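The Stop Button Dropped the Lid: speaker notes
Lolton robotics evening, October 24, 2024

Notes to self before starting: water on the lectern, clicker in left pocket, don't apologize for the accent on "Cekent" again, they don't know how it's pronounced either.

Slide 1. Title

Hi everybody, thanks for sticking around past the pizza. I'm going to talk about a glass lid. It's a pretty small piece of glass as these things go, it came with a steamer, and it gave me the worst afternoon I've had at work in years. So if you came for grasp planning, sorry, there's a little of that near the end, but mostly this is a talk about what a stop button does when you've never really asked it what it does.

(Wait for people to sit. Somebody always has a chair problem.)

Slide 2. What we were doing

The project is called Dorero. Two arms, one table, kitchen tasks. We picked steamed buns, and I'll defend that choice to anybody at the bar. Buns are soft, they're round, they stick to things, they dent if you look at them wrong, and a fingertip that's happy on a bun is miserable on a glass knob. So one task gives you both problems. The buns go in the pot, the lid goes on, the lid comes off, the buns go on a plate. My mother can do this while on the phone. It took us most of a year.

The arms talk to a controller box we call Tarar, named after the guy in the eighteenth century who ate everything, and the hands hang off the same box. Remember that part about the box! It comes back.

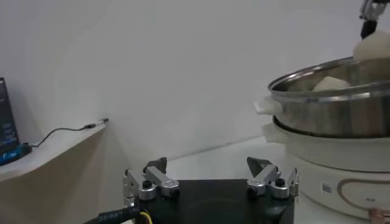
Bun in the other hand, over the steel pot. View from the wrist.

Slide 3. Why the hands are set up the way they are

Stay on the wrist view for a minute, I like this one. You get the near hand sitting wide open and the other one coming down at the top right with a bun in it. Point at the dark fingertip pads. Everything I say tonight happens at those pads.

We run them gently. A bun wants hardly any squeeze, and the first version of our code had one squeeze setting for everything, picked so the buns came out looking like buns. Then the lid kept slipping, so Mirsad Grgić, who wrote most of the hand code, added a second setting for the lid. Firm for glass, soft for dough. Sensible. I reviewed that change myself and I wrote "nice" on it. I want that on the record, because I did not ask the next question, which was what happens to either setting when the power goes away.

(If anybody's nodding already, they've done this too. Make eye contact.)

Slide 4. The afternoon

OK so. Run 161. I know the number because it's written on a piece of tape on the wall behind my desk now.

Left arm has the lid. It's up, it's clear of the pot, it's on its way over to the table. Philomena Akpalu is running the session from the side desk and I'm standing at the front corner of the table, closer than I should be, holding a clipboard like an idiot. The right arm starts its approach early. Only a bit early, and it probably would've been fine, but it looked wrong, the way a car looks wrong when it's drifting in its lane. Philomena did exactly what we trained everybody to do and hit the stop.

The arms were beautiful. Brakes on, both of them, dead still, exactly where they were. I remember feeling kind of proud.

And then the lid fell out of the hand.

It hit the table rim first, went over the front edge and broke on the floor next to my shoe. There was steam, there was glass, and there was me in thin sneakers saying a word I'm not going to say on a recording. I wasn't cut. One piece went through the lace on my left shoe, I still have the shoe. The lid had been over the steamer a moment before and it was hot enough that Philomena wouldn't let me pick the pieces up for a while, which was correct of her.

Pause here. Don't rush to the next slide.

Slide 5. What the button did

So you can guess. The stop button cut power to everything behind Tarar. Arms have brakes that clamp when power goes, that's how they're built, everybody in this room knows that. Our hands don't. No power, no squeeze. There's a little friction in the linkage, so with a bun you don't notice! The fingers sag, the bun is light and a bit sticky, it hangs on. We'd hit that button plenty of times with a bun in the hand and it had never dropped one.

That's the thing that bugs me most. I went back through the logs afterward and found 37 stops before that one. Every single one of them was either empty-handed or holding a bun. We'd tested the stop over and over and we'd tested it on the one object that couldn't show us the problem.

And we had a safety document! It says "on stop, robot holds position." Which it did. The robot held its position really well. The document has no line in it for the thing the robot is holding.

(There's usually a laugh there. If there isn't, move on, it's fine.)

Slide 6. The table 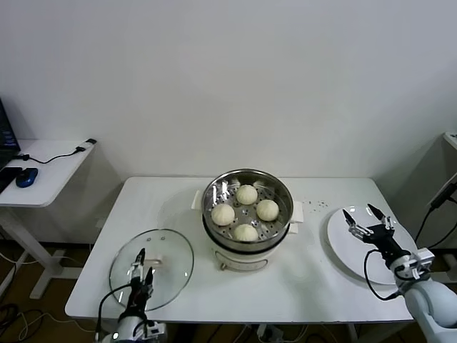

Lid on the table at left, four buns in the tray, plate waiting on the right.

Now the wide view, because I want you to look at distances. Lid on the left, steamer in the middle, plate on the right. The lid move goes over the left half of that table, and for the whole way the thing in the air is glass. When we drew the keep-out zone we drew it around the arms, how far they can swing plus a margin. We didn't draw it around where something lands if it's let go, and a round lid that comes down on its rim can travel! It doesn't stay politely where you dropped it.

Also look at the floor under there. Cables. When I jumped back I put my heel on one. Nothing came unplugged, I didn't go down, but I could have, and then it's a different talk. Cable tidying is on the action list and it's been on the action list before, I'll own that.

Skip the bit about lighting unless somebody asks.

Slide 7. The fix we tried first

First fix was bad and I'll go through it fast. We split the power. Hands on their own supply, so the stop kills the arms and leaves the hands squeezing. Great, lid stays put. Then Mirsad put his thumb in one (on purpose, on the soft setting, with me watching, calm down) and hit the stop, and of course it kept holding his thumb. It's a stop button! If a person is the thing being squeezed, they'd like it to stop squeezing. So now we'd traded a dropped lid for a hand that won't let go of you, and on the firm setting that's not a joke.

We had an argument about this that lasted through two lunches. I was on the wrong side for most of it. I kept saying nobody's fingers should be in there anyway, and Philomena kept saying nobody's shoe should have been there either.

Slide 8. The fix we kept

There are a few parts to it. I'll say them in the order we did them.

The stop still cuts power to the arms. The hands now hold what they've got, at whatever squeeze they had when the button went down. They don't get to squeeze harder. Then there's a separate release button at the front corner, a big one, which opens the hands with the arms still braked. You can reach it with either hand from where a person would stand. We rehearsed it with a rolled-up towel in the fingers until it was boring.

If power really does go, as in the building goes dark, the hands can still drop things. We haven't solved that. I asked Cekent, who make the hands, about a version with a spring that stays closed, and we're supposed to get a pair to try in December. With a spring you're back to the thumb question, so that one comes with a manual lever, and I'd like to see the lever before I get excited.

The path changed too. The lid used to come up high and swing over in a big arc, and I think I liked it because it looked good on video. Now it comes up just enough to clear the rim and goes across low. If it falls, it falls a short way onto the table. Slower, too.

And we swapped the test. Stop tests happen with the heaviest, slipperiest thing in the task, and for us that's a lid. A metal one for the tests, wiped with a wet cloth. Mirsad calls it the bad lid and it has its own shelf.

Slide 9. Grasping, since I promised

Quick one. The lid handle is small and it's near the middle, so you'd think you just grab it from above. You can, but a wet handle in smooth pads rotates, and then the lid hangs at a tilt and dribbles water on the table on its way across. We went through several pad materials. Softer was better on the handle and worse on the buns, because dough sticks to it and you peel a little skin off when you open. If somebody here has a pad that likes both, come find me, I will buy you dinner.

Slide 10. Things to check at your place on your next day in

Go and press your stop with something in the hand. Use the worst thing you've got, and put a blanket down.
Find out what your hands do with no power. Don't take it from the manual, pull the plug and watch.
Ask who's allowed to open the hands after a stop, and whether that person can reach the button.
Draw your zone around the object as well as the arm.
Wear real shoes.

Slide 11. Thanks

Thanks to Philomena, who hit the button and then had to listen to me ask if she'd hit it wrong (she hadn't, and I've apologized). Thanks to Mirsad and his thumb. The stop test sheet is on the sign-up table by the door, take one, scribble on it, and if you find something we missed please email me.

Likely questions:

Why not a plastic lid? We used one for a while. It warped.

Did you stop the project? For a couple of weeks, yes. No glass until the release button was in.

Did the arm really start early? Yes, a timing bug in the handoff between the arms. Fixed, separate talk, Mirsad has slides.

Can we eat the buns? Please don't eat the buns.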